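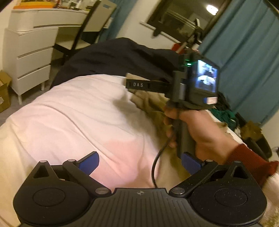 Figure 1. Pale bedding on the bed.

Does Making the Bed First Save Any Time?
Edit Antal
Home and Daily Living, term project, Ulluvport

12 shares | 3 comments

The claim I set out to test is one that everybody in my section had heard before: make the bed first and the rest of the room goes faster. Our course reader repeats it. So does the Kuteo tidying guide, which promises that a made bed "cuts cleanup in half." Neither one says half of what. I could not find a description of how anybody measured it, so I assumed that it had not been measured and tried it myself.

Method

The work was done in June in small bedrooms in the Emlow building. Kun, my project partner, timed me and wrote down the minutes, and then we traded places. One round meant getting a bedroom from its normal morning state to what we agreed was "done": sheet flat, blanket spread, clothing and towels off the bed, dresser top in order. We ran seven rounds in bed-first order and seven with the dresser first.

Agreeing on "done" took longer than I like to admit. Kun considers a blanket spread if it covers the mattress. I wanted the corners even. We used Kun's rule in the end, which probably made all the bed times look better than they should.

We also kept a tally of every item we had to pick up and put somewhere else. The total for the whole project came to 179. A towel counted as one item and so did a single hair tie, and I now think that was a mistake, as they are not the same amount of work.

What slowed us down

Bedding was the quick part. A fitted sheet that has stayed on the mattress needs a tug at the corners and a sweep of the hand. The blanket needs one good shake. The guide gives bed making a full page with diagrams, and I don't see what a reader would do with them.

Cloth left lying on top of the sheet was another matter. A crumpled garment or towel has to be picked up, looked at, and judged. Is it clean? Does it go back in a drawer? Kun was fast at this and threw nearly everything in the wash. I was slow and folded. In three rounds I folded something, put it at the foot of the bed, and had to move it again when I got to the blanket. None of the advice we read deals with this, although it took up most of the time we lost. 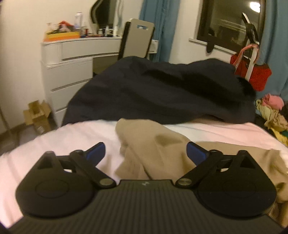 Figure 2. Beige cloth on the sheet, navy blanket bunched at the head end, dresser behind.

The dresser top was the worst. Drawers are no help with small things that have no drawer of their own. Little bottles and toiletries can be lined up in a row, and that looks like tidying, but we disagreed on whether it is. A tray is good until things start piling up over it. After that you have to empty it before you can sort it, and in my rounds the stuff from the tray usually went onto the bed. If the bed was already made, I then had to smooth it again.

Results

Over all rounds, Kun and I spent a little over 700 minutes on timing, arguing about the rules, and actual cleaning put together. The cleaning times by themselves did not show a clear winner. Bed-first was quicker for Kun. Dresser-first was quicker for me. The gap between the two of us was bigger than the gap between the two orders, so I would not trust anyone who quotes a percentage from a test like ours, and I have left ours out.

Did the room look better sooner with the bed made? Kun says yes. I say it looked better from the doorway. A bed takes up so much of a small room that of course it changes the view, and I suspect that is all the guide was noticing when it came up with "in half."

Problems with this project

Two people is too few. We both knew which order we were using, and Kun liked the bed-first idea from the beginning, while I did not. We never tried a round late in the day, when both of us are sloppier. The rooms did not start out equally messy, and I have no good way to correct for that.

If I did it again I would time the sorting of clothes separately from everything else. I would also weigh the items or group them by size, and I'd ask someone outside the project to decide when a room was done.

For now I put my dresser in order first and make the bed afterward. Kun still does the opposite.

This site uses cookies to remember your settings. Accept | Manage choices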